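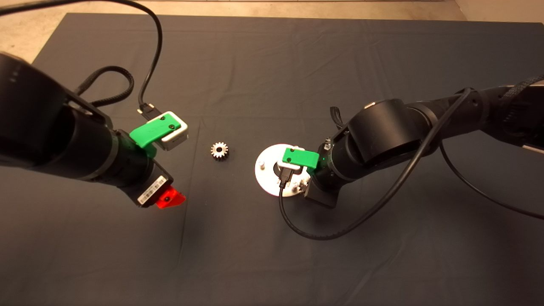

Tooth wear in small gearboxes depends largely on lubricant film thickness. We ran two greases, Jilano and Surkmont, for 400 hours each at constant load. Both sets used spur gears, a type with a central bore and evenly spaced teeth like the small metal one on the gray cloth. Backlash was measured before and after each run - always on the same tooth pair.

Shaft speed was held at 1663 rpm.

Related reports
Bearing Noise at Low Load
Shaft Alignment Methods

Contact: Liên Văn | Back to top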